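4. What the children did with timing blocks

4.1 Setting and materials

The sessions we report on were held in the learning room at Sosotdale, where Medve, our block-based language for making small physical things move on a beat, had already been in use for one school term. Children who came to us had mostly met Medve through its drum page, and so they arrived with a healthy appetite for noise and a rather loose idea of what a "wait" block was for. We were glad of both, as it happens, because the question we most wanted to look at was how a child comes to see that a program has time in it, and that the time has to be put there by somebody.

In all, 39 children between the ages of nine and twelve took part, working in pairs wherever the numbers allowed it (and in one cheerful group of three where they didn't). Every pair used the same version of Medve, with the same starter program already on the screen: a repeat block, a "tap" block, and a "wait" block set to 500 milliseconds. We kept the starter this small on purpose. In our earlier pilot with the Hidus editor we had been much too generous, and the children spent most of their first hour deleting things we had been proud of. The parts a project might call on are shown in Figure 1.
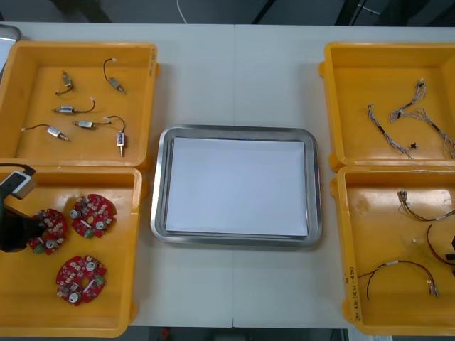

Figure 1. Parts, including small solenoids, set out in trays.

Spyros Mujić, reading a draft of this section, objected that a starter program with a wait already inside it gives the game away, and that we ought to have let the children run into the missing pause on their own. We have thought about this remark a good deal. It is quite true that a child who begins with a working rhythm has less reason to ask where the rhythm comes from. On the other hand, when we tried the bare version with two pairs in the pilot, the taps came so close together that the children took the whole thing for a single long buzz and decided the computer was broken, and it took a good while to win them back. We still lean toward the starter as we used it, but we would be very happy to see somebody run the comparison properly.

4.2 What we collected

Medve saves a copy of the program every time a child presses the green "go" button. Over the sessions this gave us 172 saved programs that differed from the one saved just before, once we had set aside the many presses where nothing at all had been changed (children love that button, and so do we). Two of us read through every saved program and sorted the changes by hand into changes of value, changes of order, and changes of structure. Where we disagreed we sat down together over the program and talked it through, usually by running it and listening.

4.3 From numbers to order

Nearly every pair began by changing the number in the wait block. This is just what one would hope for, and the direction they went in was interesting too: most of them tried a very large number first, got bored during the silence, and then went hunting for the smallest number that still sounded like separate taps. One girl called this "finding the edge," and the name spread so fast that by the next session we were using it ourselves.

Changes of order came later and less evenly. Moving the wait block from after the tap to before it makes no difference inside a loop that never stops, apart from the very first beat, and several pairs moved it back and forth with growing suspicion. We count these among the most useful minutes of the whole study. In 36 of the saved programs the only change was that one block had traded places with its neighbor, and the talk we noted down around those programs is full of guesses made out loud before the button was pressed. 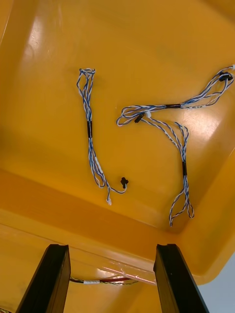 Structure was the hardest step. To get two rhythms going at once, a child has to let go of the idea that the program is one list read from top to bottom, and start a second stack beside the first. Flestadix, the older tool some of the children knew from school, hides this behind a "together" block, and those children looked for it in the menus for quite some time. Once they had been shown that a second stack was allowed, though, they took to it with great delight, and the room became very loud indeed. We come back to the trouble of keeping two stacks in step in Section 5, where we also look at the three pairs who solved it by counting beats in a variable.

Contact the authors through the Medve project page | Text and figures © the authors | Back to top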